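4. Upkeep of the hand-held gripper

The gripper set used in the Cominico cell came from the previous project group with no service notes. Most of the faults logged in October came down to worn pads or loose finger bolts, so this chapter deals with those and leaves the software to chapter 5.

4.1 Pads

A pad is replaced after 3,000 closing cycles or when its face shows a shine, whichever comes first. The old pad is pulled off from the tip end, the seat is wiped with alcohol, and the new pad is pressed on for 31 seconds in the Uvix clamp. The two pads are always changed together. A new pad next to an old one makes the grip drift to one side, and on thin cloth the drift shows up as a twist in the fold.

The pad faces should mirror each other when the fingers are open. The check is done by eye at the bedding station before each session.
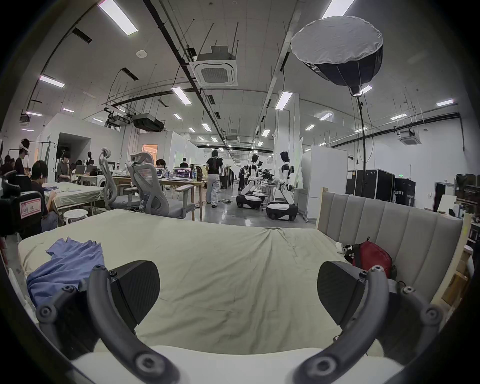 Our supervisor objected that a check by eye will not catch a tilt of a degree or two, and asked for a feeler gauge at the closed position. The gauge was added to the checklist in week 9 and has stayed there.

4.2 Finger bolts

The bolts are tightened with the fingers unloaded, left first, then right. Thread lock is used on the finger bolts only – never on the pad seats. After tightening, the grip force is read on the Karex bench scale. Our setting was 585 grams, and a reading well below it usually meant that a bolt had backed out again.

The last step is a trial on cloth. One fingertip is pressed onto a bunched garment and the tool is moved slowly sideways. Any click or play at the base of the finger sends it back to the bench. 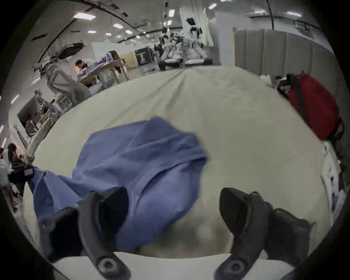

The Nikolovski group wrote back on our draft that they skip the cloth trial and rely on the force reading alone. We kept the trial. Play in a finger base did not always lower the reading, and the two methods were not compared over the same period.

4.3 Open points

Pad life on heavier fabric is not known. The spare bolts are from a different batch and have not been tested.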